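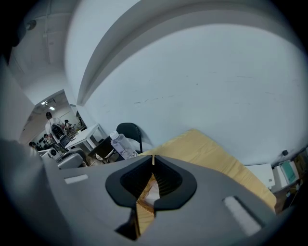

Thin strip of light brown material, larger tan sheet behind.

Rulumley Local History Store – rehousing of the Boyer papers
Progress report to the Tondmont Fund
May 15, 2025

Where we are

Slightly behind on boxes, ahead on listing. All 2,264 items now have a line in the catalogue, even if some of those lines are very short ("letter, torn, re. drains"). 2,132 are out of the old folders and into new ones. The remaining 132 are nearly all oversize – estate plans, auction bills, two long rolls of wallpaper samples from the shop – and won't go in anything we have on the shelf.

Sorting took longer than we put in the bid. The Boyer family kept the business letters and the private ones together by date and we went back and forth on whether to split them. Decided no. Original order kept, with a cross reference in the catalogue where a bundle is plainly one or the other. It does make it slower to find things but it would have been worse to lose the sequence, particularly for the 1890s when the shop and the household were run out of the same account book.

Rusty pins and paper clips all removed from the first six runs. Brittle rubber bands too. Run seven has sealing wax on nearly every sheet so those are interleaved and left alone.

Damp

You asked about this in your last letter. The north wall was treated in the winter and readings have stayed steady, apart from one bad week when the heating was off. Nothing from the collection was on that wall at the time. Shelving there is still bare and we would like to leave it so until autumn. The landlord has agreed to clear the gutter twice a year, in writing, which we did not have before.

Found a small amount of mould on the 1911–1914 ledgers. Bagged, kept apart, conservator has seen them and thinks it is old and dormant. Quote for cleaning is attached as a seperate sheet. We have not comitted to it.

Boxes and folders

Rakari delivered the first order in full and the second one short. Missing lids, mainly. They've promised the rest but no date yet, and we have had to hold up the photographs as a result. If nothing arrives soon we will go elsewhere for the lids and ask Rakari for the money back.

For the big plans we are getting prices on flat storage. Folding them again is out of the question, several have already split along the old creases. Rolling is the cheaper choice but readers dislike it and so do we.

Access

Reading table opened one afternoon a week from February. 8 readers so far, mostly family history, one looking into the tannery lease. Modest, but we haven't advertised it. The leaflet is drafted and will go to the library and the surgery once the opening hours are settled.

One reader put a name to the woman in the shopfront photograph, which we had down as unknown. Checked against the wage book and it holds up. Catalogue entry changed.

The talk at the chapel was well attended. Questions mostly on the flood and whether we have anything on the old bus company. (We don't. Would take it if offered.)

Spending

Within budget on staff hours. Over on packaging, because of tissue going up in price between the bid and the order. Under on travel – the conservator combined our visit with another job. We'd like your permission to move the travel underspend across to packaging. No change to the total.

Still to do before the end of the grant

Oversize items, as above.
Photographs into sleeves.
Second check of the catalogue for spelling of street names, which is all over the place.
Final storage labels. Pencil ones for now.

July should see the photographs finished, lids permitting. The oversize material depends on your answer about the packaging money, so an early reply would help. Receipts to follow by post.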